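Clastham Robotics Workshop
Handout 2: Recording demonstrations by hand
Revised Sep 16, 2020

Last session covered remote control, where the operator moves a leader arm and the robot copies it. This handout is about the other method, where you hold a gripper in each hand and do the task yourself. The robot does not move during recording. What gets saved is the path of both grippers, how far the jaws are open, and the camera video.

Remote control gives you motions the arm can certainly make. Hand-held recording is faster, but you can easily reach in ways the arm cannot. Keep your elbows low and your wrists fairly straight.

The Tonalberg set

We will use the Tonalberg folding set in the lab. It has 1,808 recorded episodes, of which 294 were dropped during review. The most common faults were:

- a jaw closed on the table cover as well as the garment
- one hand moved well before the other on a two-handed fold
- the operator let go of a gripper handle to fix the cloth with bare fingers
- the episode was stopped before the jaws opened

The third fault is the hardest to avoid with soft cloth. If a fold goes wrong, fix it with the grippers and keep recording. A slow correction is still useful data - a hidden one is not.

Procedure

1. Spread the cover and smooth it by hand. Small wrinkles can stay.
2. Drop the shirt on it. Do not lay it out neatly.
3. Start the recording, then bring both jaws into view.
4. Grip the two ends of the edge you want to fold. Close both jaws before lifting.
5. Fold, press down, open, and move clear.
6. Stop the recording and enter the result in the Ejigu log sheet.

Each pair records up to 100 episodes. Switch operators halfway so the set has more than one style of folding in it.

For the written part, mark the start and end of every grasp in one of your own episodes. Note any point where the two hands are not doing the same thing, and say whether a single-arm robot could do that step.
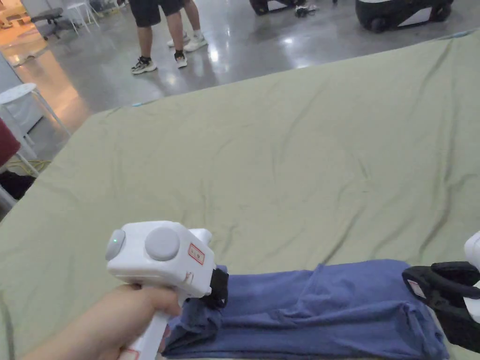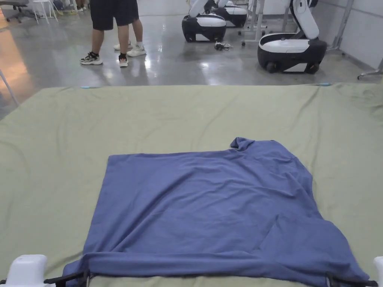

Figures 1 and 2. Two-handed work on a blue garment, with a gripper jaw at each end of the fold.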